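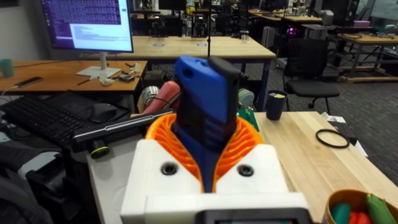 One of the desks in the shared workroom at Barroso House, Privmont, with a monitor, a keyboard and small electronic parts.

Privmont workroom to open in the evenings from June

3 min read

The shared electronics workroom at Barroso House will stay open until 10pm from the start of June, after members voted for longer hours at a meeting on 11 May 2025.

The room on the first floor currently closes at 6pm, which has meant that people with daytime jobs could only use it at weekends. The new hours will run for a trial period until the end of the summer and will then be looked at again.

The workroom has 279 members, who pay a yearly fee and can book a desk for as long as they need it on the day. Evening sessions will cost an extra £3, to go towards heating and lighting. Members who already hold a key card will not need a new one.

Itziar Vallejo, who manages the building, said the evening opening had been asked for many times.

"We have people who work in shops and on the buses and they get here with twenty minutes left," she said. "They plug something in, they find the fault, and then it's time to pack up again. A soldering job doesn't fit into twenty minutes if you also have to clear the desk."

Clearing the desks was the other subject of the meeting. Under the present rules everything has to be removed at the end of a session, including cables, loose parts and personal keyboards. Several members said they spent too long setting up, and asked to be allowed to leave work in progress where it was.

It was agreed that six desks by the back wall can be booked for a full week, with nothing moved in between. The remaining desks must still be left clear. Anything found on them after closing time will be put in a crate by the door and kept for a month.

Tobiloba Oyewole, a member for two years, proposed the weekly desks. He is building a water level alarm for his allotment and said he had lost the same connector twice.

"It's a small black thing and it looks like every other small black thing," he said. "If it can stay next to the screen where I put it, I'll finish in half the time."

Not everyone was in favour. Ademir Bezerra said he was worried that the weekly desks would be taken by the same few people, and asked for a limit on how often one person can book. The meeting settled on one week in four. He also asked for drinks to be kept off the desks altogether. That was voted down, though open cups are still not allowed at the soldering benches.

The parts store will be reorganised before the new hours begin. A stock check carried out in the spring listed 1,216 items, many of them in drawers with the wrong label. Short cables are to be sorted by type and hung on hooks, and small modules will go into trays with lids. The store will be shut for three days while this is done, and the desks can be used as normal during that time.

Hand tools will continue to be lent out against a signature. Demetrio Rivas, who looks after the tool cupboard, asked members to bring back anything they may have taken home by mistake, and said screwdrivers and side cutters were the tools most often missing.

Chairs are also due to be replaced. Two local suppliers, Maltex and Watero, have been asked for prices and a decision is expected in June.

Evening desks can be booked at the front counter or by phone. Weekly desks can only be booked in person, and the list opens on the first morning of the new hours. New members need to attend a one-hour safety introduction before their first evening session. The next two are already full and a third is being arranged.

Filed under: Local news, Community, Privmont

Contact the newsroom | Back to top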